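Stolico Walking Foot, Low Shank
Sold by Fudine Quilt Supply

In stock. Ships in 2 business days.

If your top layer arrives at the end of the seam well ahead of your backing, you have two choices. You can pin every inch and swear, or you can put a walking foot on the machine. We sell pins too, so suit yourself.

The Stolico has its own set of feed dogs that ride on top of the quilt and move in step with the ones underneath. Batting, flannel, minky and that stretchy backing you bought on sale all go through at the same speed. It will not fix a crooked border. We asked.

Fits: most low shank machines with a screw-on ankle. Check your manual before you order. "It looks low" is the most common reason for returns.

In the box: walking foot, guide bar, a longer shank screw, and instructions folded into a shape you will never achieve again.

Using it
The fork goes over the needle clamp screw. If it's sitting under the screw, the foot will drag the quilt along and make a noise like a stapler. Lengthen your stitch a little, slow down, and keep to straight lines and gentle curves. For feathers and pebbles you want the Pundent darning foot, sold separately.

Reverse: don't.

Care: brush out the lint after each quilt. One drop of machine oil on the hinge every May is plenty, and if you do it in June we won't tell.

Returns accepted for 20 days, in the box, with the screw. Please, with the screw.

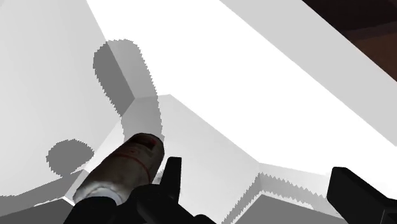
Malcolm Penrose
Notions Buyer, Fudine Quilt Supply

I tested this one on a queen-size log cabin with a wool batt, and the corners met, a thing my corners don't generally do. The Ranjbar foot we used to carry was quieter but shed its guide bar every time I turned the quilt. The Stolico's bar stays put once you've tightened it. Mine squeaked for the first row and then gave up.

Page updated Apr 27, 2020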